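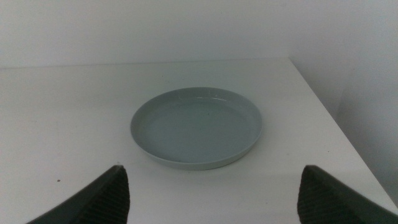 One of the other visitors told me in the parking lot that if I only wanted a certificate for the wall, I should get back in my car, as the people at Zemora would fail me without blinking. Well! I had driven 2 hours to Wikovcombe for this open day and I wasn't going home before I'd seen the exam room.

A bit of background. My company wants two of us qualified as internal auditors by next April, and Zemora is one of the training centers on our list (Jusar is the other, more on them in a minute). I've done plenty of online courses where you click through slides with the sound off, so I was curious what a real training house looks like from the inside.

It looks like a dentist's office, mostly. Gray carpet, a fish tank, a lady at the desk who had my name badge ready and spelled right. The classrooms are upstairs, and they're smaller than I expected, with movable tables and a big screen that took the trainer a good while to wake up.

We got a sample lesson, an hour on how to write up a finding. I thought I knew how to do this. I did not! The trainer handed out a made-up report from a warehouse, and we had to say which sentences were evidence and which were just the auditor being annoyed. My table got into a proper argument over "the staff seemed unaware of the procedure" (I was on the losing side, and I still think I had a point). She let us go at it for a while and then asked who we had interviewed, and how many of them, and that shut us all up.

Then the exam room. You sit at single desks, phones go in a locker, and the lead auditor paper takes 4 hours with one short break. You can bring your own notes, as long as they're on paper. I asked about retakes, and the first one is included if you book within the year.

Now the money. The 5 day course is $695 per person, and that covers the course book, the exam and lunch. Travel and hotel are on you. Jusar quoted us less on the phone, but their exam fee is separate and they couldn't tell me what it was, so I'm still waiting for that email.

What I liked best was talking to people who'd already been through it. A couple of them had come from Kashindye, the freight firm, and they said the evenings are the hard part. There's homework every night, and by the third day you're reading clauses over dinner. One of them passed on the second try and told me so quite cheerfully.

A few gripes. Parking is tiny, so come early. The room on the left side of the building gets hot after lunch, and the coffee is weak enough to read through. I'd also have liked to see an example of a marked paper, but they don't show those to anyone who hasn't signed up.

I've put my name down for the fall group and sent the price sheet to my boss, who hasn't answered yet. If you're thinking of going to the next open day, you have to register on their website first, and bring your questions written down. I forgot half of mine and had to call on Monday.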